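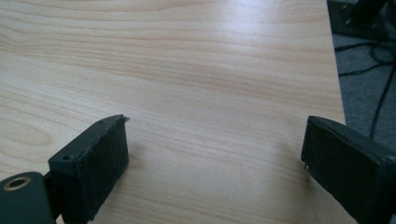
*Gripper fingers with their black pads, over the table at Villside.*

## Pad fault on the hand-held grippers

25 Jul 2022

Anyone using the hand-held grippers at Villside or Nasr should read this before their next session. We have had a fault with the finger pads. It has cost us some recordings, and one part of it is a safety matter.

The trouble came to light during the cup and basket task, in which the operator picks up a lidded paper cup and places it in the wire basket. Shaimaa Hegazy was working the right gripper and noticed the cup turning slightly in the fingers as she lifted it. She squeezed harder, which fixed the turning but began to push the side of the cup in. After a few more tries she stopped and took both grippers to the workshop.

Imtiaz Barua found that the pad on one finger had come away from the plastic at the tip. The glue line was sound for most of its length, but the last part had let go and the pad had curled up. When the fingers closed, the loose end folded under and the cup was held on a ridge. With the fingers open it was easy to miss, as the pad and the housing are both very dark and the curl lies almost flat when nothing is pressing on it.

He then checked the rest of the set. Two more fingers had the same fault at an earlier stage. All three had been re-padded from the same pack of adhesive sheet, bought through Furitell in the spring when our usual sheet was out of stock. The older pads are worn and a bit fuzzy at the edges but still firmly stuck.

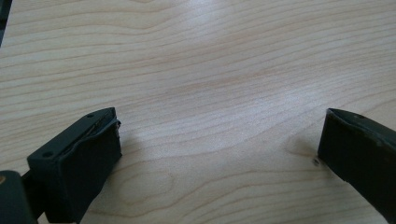
The old sheet was rated for the sort of sideways pull we put on it and the replacement was not. Reda Mansour, who placed the order, has asked for it to be noted that the data sheet was in the folder and that he did not read past the first page. The rest of us used the sheet for three months without looking at it either. What is left of the pack has been thrown away.

Imtiaz ran a bench test on one finger with each adhesive, closing on a cup and pulling down with a light spring. The replacement sheet began to lift at the tip before 1,000 closes. The old one was still flat at 2,000, when he stopped the test. One finger of each is not much of a test, but it was enough for us to decide.

### What it means for the recordings

Chi-keung Tsang has gone back through the right-hand recordings made since the pads were changed. There are 739 of them. He watched each one for the cup turning in the grip or the fingers closing further than they should, and has marked 32 as bad. These have been taken out of the set that goes to Cledetport for training. The others stay in, with a note of which pad was fitted.

If you have already copied the set to your own machine, please delete it and copy it again. The list of marked recordings is in the shared folder under the August release. Chi-keung would like to hear from anyone who trained on the old copy, especially if the arm at Cledetport has been crushing cups. There was a report of that two weeks ago which we put down to the force limit, and it may have been this instead.

### The safety part

When a pad slips, the natural thing is to put your other hand under the cup. Shaimaa did so and had her finger nipped between the jaws as they closed. The skin was not broken and it has gone in the accident book. The jaws are not strong, but they close quickly, and a pad that has folded over leaves hard plastic exposed at the tip.

Let the cup fall. All cups used for recording are to be empty, with the lid on, and a dropped one does no harm. 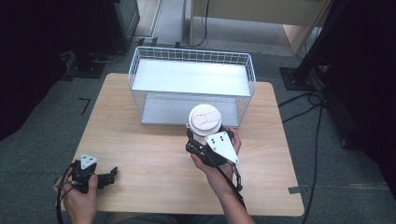 Sherif Helmy has written a short check, to be done at the start of each session and again after any break:

- Open the fingers fully and run a thumbnail along the top edge of each pad. If it catches or lifts, stop.
- Close the fingers on a clean cup, hold it upright and try to turn it by the lid. It should not move.
- Look at the screws on both fingers and tighten any that are loose.
- Follow each cable from the gripper down to the floor and make sure it is not under your foot or a table leg.

A gripper that fails any of these goes in the red tray in the workshop with a label saying which finger. Please don't press the pad back down and carry on — two of the three faulty ones show signs that somebody had tried that, and it holds for a few minutes at most.

All fingers at Villside now have new pads on the old type of sheet. Nasr will be done when Imtiaz is over there next week, and until then the cup task is stopped at that site. The cloth folding work can go on as normal, provided the thumbnail check is done first.

Spare pads, ready cut, are in the second drawer under the bench. Write the date on the back before you stick one on. Questions about the check to Sherif, and about the recordings to Chi-keung.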